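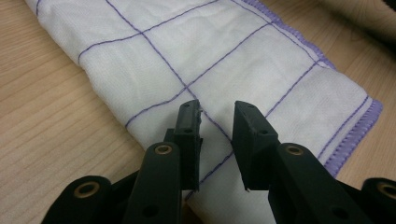

## 一、夹爪与布面

适用工位：Istcombe 间，叠布桌。被检工具：Vainio 手持夹爪。开工前做一遍，中途换人再做一遍。打勾表示通过，没打勾的看批注。

- [x] 手指固定螺丝无松动，手指左右晃动无异响
- [x] 连杆转轴处的铜色衬套没有往外窜
- [ ] 指尖边缘光滑，不勾线

 批注：左指顶端有一点毛糙，像磕过。抓塑料盒、木勺完全没影响，抓布就要小心了，这种带缝线的布巾最容易挂住。先用细砂纸打一下，打完拿旧布蹭一遍再放行。要是还勾，直接换指头，别凑合。

- [x] 空夹开合 80 次，无卡滞
- [x] 手指合拢后对齐，夹得住单层布

 批注：单层布夹得住！这一条上个月还是大红叉。从桌面上捏起一层布，听上去是三岁小孩的活，对夹爪来说比拧瓶盖难多了：桌子是硬的，布是软的，下去浅了捏空，下去深了顶桌面。现在的窍门是从锁边那里下手，紫色包边比布面厚一点，指尖有东西可以“咬”。布中间还是看运气，所以下面第三节的评分里把“抓边”和“抓中间”分开记。

- [x] 指尖下压时桌面无划痕
- [x] 手指和连杆之间没有夹进线头

 批注：连杆之间的凹处最容易藏线头，从正面看不出来，要翻过来对着灯看。

## 二、桌面、地面与走线

- [x] 桌子四角推一下不晃
- [x] 桌面只留当次要用的布
- [ ] 地面线缆收拢，不横在走动路线上

 批注：没通过。黑线白线在地毯上绕来绕去，桌子左边还有一圈散着的。地毯是深灰的，黑线躺在上面几乎看不见，人端着一摞布走过去根本不会低头。请用压线带固定，多出来的盘好挂起来。这是整张表里我最在意的一条，绊一跤比夹爪坏了麻烦得多。

- [x] 立架底座全部落在底板上，没有翘边
- [ ] 周边照明够看清地面

 批注：桌面够亮，桌子后面就暗下去了。收工整理的时候把大灯打开，别摸黑收线。

- [x] 折叠椅完全撑开，不压线
- [x] 桌沿两侧的小金属件无毛刺

 批注：它们稍微探出桌沿，袖子宽的同事注意一下，别挂住。

## 三、手部佩戴设备

- [x] 戴上后五指能自由弯曲，不勒
- [x] 线缆沿手腕和前臂走，留出转腕的余量
- [x] 袖口没有卷进线里
- [ ] 摘戴时设备有固定的放置位

 批注：现在是摘下来随手往桌上一搁，布一拖就可能带下去。找个浅托盘就行，今天就能解决。

- [x] 连续佩戴不超过规定时间，到点摘下来活动手腕

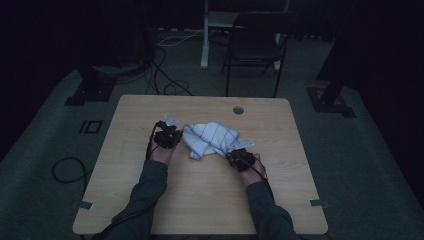
*叠布工位，双手佩戴设备，布巾团在两手之间。*

- [x] 动作过程中线缆不扫到布

 批注：抖布的时候最容易犯。动作放小一点，从两个角往外拉，别甩。

我知道安全检查表不该写太多感想，但是叠布这一项真的太有意思了，忍不住多写几句。一团布放在桌上，人看一眼就知道先揪哪个角，手指自己会去找边，找到了顺着捋，捋到头就是下一个角。整个过程里眼睛常常在看别处！机器要做同样的事，得先搞明白这一团里哪块是面、哪块是翻过来的里，翘起来的那一块到底是角还是一道褶。格子线能帮上忙，线在哪里拐了，布就在哪里折了，所以我很赞成先用带格子的布巾练，纯白的晚点再上。

## 四、叠布试做记录（放行参考）

整批试做 270 次，动作做完且全程没有触发急停的有 245 次。注意，这里说的是“安全做完”，叠得好不好看另算。

| 项目 | 安全方面 | 能不能独立干 | 备注 |
|---|---|---|---|
| 抓布边 | 放行 | 能 | 包边厚的布更稳 |
| 抓布中间 | 放行 | 时灵时不灵 | 容易一次捏起两层 |
| 从一团里找角 | 放行 | 还不行 | 需要人先揪出一个角 |
| 对折 | 放行 | 能 | 布先摊平才算数 |
| 再对折并压平 | 有条件放行 | 差一点 | 压的时候力偏大，盯着桌面 |
| 叠好后码放 | 放行 | 能 | 码到第 5 块开始歪 |

批注：常有人来问“那它到底能不能叠毛巾了”。我的回答是：布摊平了交给它，能；从烘干机里掏出来一大团扔给它，现在还得有人搭把手。不过跟年初比，进步大得让我每次填表都挺高兴。年初光是捏起一层布就要试好几回，现在卡住的地方已经往后挪到找角了。

车间那边的进度可以对照着看。Skernent 线上的擦拭布分拣也用同样的夹法，布小、颜色单一、来料是平的，条件友好得多，已经可以让它连着干，人在旁边巡视。家里的活难在什么都不统一，一块布巾洗过几次，软硬就跟新的不一样了，厨房台面上还可能有水。沾水的布我们还没列进检查范围，下一版表格要加。

## 五、急停与人员

- [x] 急停按钮在坐着伸手可及的位置
- [x] 试按一次，响应正常，已复位
- [x] 机器动作时，人手不进入布面上方
- [x] 示范动作时，机器断使能

 批注：后两条请务必分清。人示范的时候手就在布上，机器必须是断的，别因为“就一小下”省掉这一步。

- [ ] 操作人员读过 Flundent 内部版安全说明

 批注：新来的同事还差签字，纸质版在门边夹子里，读完签在背面。

## 六、待办

1. 左指顶端打磨，复检勾线。
2. 地面线缆重新固定，拍一张收好后的存档。
3. 加浅托盘，贴标签“手部设备”。
4. 收工整理时开大灯，写进流程。
5. 表格下一版增加“沾水布巾”和“厚浴巾”两栏。厚浴巾我特别期待，估计夹爪会很头疼。

结论：抓边、对折、码放可以继续试做；再对折并压平须有人在急停旁；第 2 项没完成之前，不要端着布从桌子左侧走。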